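Two-arm peg insertion: wrist view vs head view, results so far 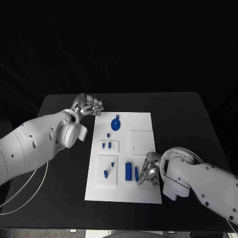

ngulyas
Posting our numbers before we write them up, in case someone spots a problem. Task is the usual one for us: blue pegs into slots on small boards, two arms, multi-fingered hands. We trained the same policy twice on 3540 demonstrations. One version gets the head view only. The other gets the head view plus joint torques from the fingers, sampled at 30 Hz. Nothing else changed, same seed, same training length.

Head only: 61 of 90 trials. Head plus torque: 74 of 90.

The difference is nearly all in the last bit of the insertion. Both versions reach and grasp equally well. Head only tends to press down next to the slot and carry on pressing.

Noémi Gulyás, Plestero group

brackenfold
Title says wrist view but I can't find a wrist view in your post?

ngulyas
Sorry, the title is from an older draft and I can't edit it. We dropped the wrist view in May. It is torque vs no torque.

tallow_mk2
Were the layouts the same for both? If parts are put down by hand on the sheet each time you can get a gap like that from placement alone.

ngulyas
Placed by hand from a printed list of layouts. Both versions got the same list in the same order. The parts won't be in exactly the same spot, no.

tallow_mk2
Then I'd want them alternated. Run one, run the other, reset. If you did all the head only trials first and the torque ones after, whoever sets the parts down has had a lot of practice by the second half.

ngulyas
They were in blocks, so that's fair. I can redo a smaller set alternated.

Irkow_fan
Don't agree that placement explains it. She says grasping is the same for both. If placement were sloppier in one block you'd see it in the grasps first. The failure is at the slot.

tallow_mk2
Only if the grasp is as sensitive as the insertion, and it isn't. Those hands will close on a peg that's well off. The slot won't forgive that.

Irkow_fan
OK, but the peg is in the hand by then. What matters is the angle it's held at and where the board is.

tallow_mk2
And the board is also put down by hand.

brackenfold
Do the thick cylinder and the narrow bar behave the same? We had a Brurkness hand for a while and thin parts rolled between the fingertips whenever it touched anything.

ngulyas
No, the bar is worse in both versions. Torque helps the cylinder more. I haven't split the table by part yet but I will.

wend
Did you normalise torque per joint? We tried something close to this with the Chow code and got no gain at all until we did. The big joints drowned out the small ones.

ngulyas
Per joint, mean and variance from the training set. Without it we saw no gain either.

wend
Good, that matches ours. I'd put that in the paper, it cost us weeks.

tallow_mk2
I'd still hold off on the headline number until the alternated run is in.

ngulyas
Agreed. I'll do 30 per version, alternated, with the board taped down, and put the per part split in the same post.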